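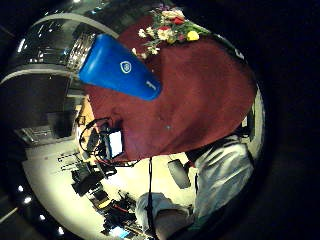
3. 공유 작업실에서의 제작과 첫 수집

홈 논문 목록 본문 부록 내려받기

3.1 작업 환경

앞 절에서 손에 쥐는 그리퍼의 기구부를 설명했으니 이제 그걸 어디서 어떻게 만들고 굴려 봤는지 얘기할 차례다. 나는 이 부분이 제일 재미있었다. 연구실 장비를 쓴 게 아니라 동네 공유 작업실 Gever의 구석 자리를 빌려 저녁마다 조금씩 만들었고, 그래서 설계의 꽤 많은 부분이 그 공간의 사정을 따라갔다(3D 프린터 예약이 밀리면 그날은 그냥 납땜하는 날이 되는 식이다). 처음 도면은 Rainer Schmieder와 같이 그렸고 손잡이 쪽은 거의 전부 Svenja Steinbach의 솜씨다. 나는 주로 카메라 마운트와 케이블, 그리고 나중에 데이터를 들여다보는 일을 맡았다.

그림 1은 그리퍼에 단 카메라에서 나온 화면이다. 은색 골진 금속 뚜껑이 달린 파란 텀블러가 짙은 붉은색 식탁보 앞에 비스듬히 누워 보이고, 식탁보 저쪽 끝에는 꽃다발이 있다. 렌즈가 워낙 넓어서 바닥은 둥글게 휘고 조작자의 하늘색 소매까지 들어온다. 이 렌즈를 고르기까지 Rainer와 꽤 오래 다퉜다. Rainer는 왜곡이 적은 좁은 렌즈를 밀었고 나는 무조건 넓은 쪽이었는데, 결국 내가 이겼다! 물체가 화면 한쪽으로 밀려나도 식탁 모서리나 바닥 같은 배경이 남아 있어야 손의 움직임을 복원하기 쉬웠기 때문이다.

그림 1. 손에 쥔 그리퍼의 카메라 시점. 파란 텀블러와 식탁보, 그 뒤의 꽃다발.

3.2 부품과 조립

부품비 상한은 처음부터 400유로로 정해 두었다. 카메라와 렌즈가 제일 비쌌고 나머지는 출력물과 나사, 스프링, 그리고 작업실 서랍에서 나온 것들이다. 손가락 부분은 Lenia에서 나온 유연 필라멘트로 뽑았다. 처음에는 속을 너무 꽉 채워서 뽑는 바람에 손가락이 전혀 휘지 않았고, 매끈한 원통은 집는 족족 미끄러졌다. 채움 비율을 낮추고 안쪽 면에 얕은 골을 넣은 뒤로는 훨씬 나아졌다. 골의 방향은 손가락 길이와 직각인 쪽이 좋았는데, 왜 그런지는 아직 제대로 설명하지 못하겠다.

완성품의 무게는 카메라를 빼고 305그램이다. 숫자만 보면 가볍지만 팔을 뻗은 채 한참 들고 있으면 얘기가 달라진다. Svenja가 손잡이를 두 번 다시 깎은 것도 그래서였다. 첫 번째 손잡이는 손목이 안쪽으로 꺾였고, 두 번째는 방아쇠가 멀어서 손이 작은 사람은 끝까지 당기질 못했다. Ngan-ling Kao가 써 보더니 고무줄을 감아서 방아쇠 위치를 당겨 왔는데, 그 임시방편이 마음에 들어서 최종본에서는 아예 방아쇠 축을 그만큼 앞으로 옮겼다.

케이블은 끝까지 속을 썩였다. 전원선과 신호선을 한 다발로 묶어 손목 뒤로 뺐더니 손을 돌릴 때마다 커넥터가 조금씩 빠졌다. Senovis 커넥터로 바꾸고 중간에 클립을 하나 박아서 당기는 힘이 납땜 부위로 가지 않게 했다. 혹시 따라 만들 분이 있다면 클립부터 박으시라. 우리는 제일 나중에 박았고, 그 전까지 다시 납땜한 횟수는 적지 않겠다.

3.3 촬영 절차

물체는 일상적인 것으로만 골랐다. 텀블러처럼 광택이 있는 물체를 일부러 넣은 것은 Friederike Haberkorn의 의견이었다. 표면에 조명이 맺히면 물체 경계를 찾는 쪽에서 실수가 늘어나는데, 집 안에는 그런 물건이 널려 있으니 피해 갈 수가 없다는 것이다. 맞는 말이라 바로 받아들였다. 주변 정리도 따로 하지 않았다. 바닥에 장비가 있으면 있는 대로 찍었고 조작자의 소매나 무릎이 보여도 지우지 않았다.

한 번의 시연은 손을 물체 근처로 가져가는 데서 시작해 물체를 놓고 손을 빼는 데서 끝난다. 조작자에게는 평소 속도로 움직여 달라고만 했다. 처음에는 천천히 해 달라고 부탁했는데, 다들 너무 조심스러워져서 중간에 멈칫하는 구간이 길어졌고 그 데이터는 결국 쓰지 못했다. 7월 한 달은 거의 이 문제로 보낸 셈이다. 지시문을 줄이고 나니 오히려 시연이 고르게 나왔다.

기록은 작업실 컴퓨터에 바로 저장하고 하루가 끝나면 Annelore Engelhardt가 처음 몇 개를 재생해 보았다. 단순한 절차지만 렌즈에 지문이 묻은 날과 마운트 나사가 풀린 날을 이걸로 잡아냈다. 특히 마운트는 조금만 돌아가도 보정값이 전부 어긋나서, 지금은 Weidemann 나사 고정제를 바르고 본체와 마운트에 걸쳐 흰 선을 하나 그어 두었다. 선이 어긋나 있으면 그날은 보정부터 다시 한다.

3.4 남은 문제

시연은 모두 2,000개를 모았고 분할 방식은 4절에서 다룬다. 여기서는 제작 쪽에서 아쉬운 점만 적어 두겠다. 우선 카메라가 손가락에 너무 가깝다. 큰 물체를 집으러 가면 접근 끝부분에서 물체가 화면을 많이 차지하고 손가락 끝이 가려진다. 마운트를 뒤로 빼면 해결되겠지만 그러면 무게중심이 손목 뒤로 넘어가서 Svenja가 싫어한다(나도 싫다). 다음 판에서는 마운트 각도만 조금 세워 볼 생각이다.

또 하나는 밝기다. 자동 노출을 켜 두면 어두운 천 앞에서 금속 부분이 하얗게 날아가고, 꺼 두면 창가 자리에서 찍은 시연이 엉망이 된다. 우리는 자리마다 노출을 고정하는 쪽을 택했는데 솔직히 귀찮다. 자리를 옮길 때마다 값을 바꿔야 하고, 깜빡하면 그 묶음은 통째로 다시 찍어야 한다. 노출값을 파일에 함께 적도록 기록 프로그램을 고친 뒤로는 적어도 깜빡한 걸 나중에라도 찾아낼 수는 있게 됐다.

문의: 교신저자 Friederike Haberkorn | © 저자 일동 | 맨 위로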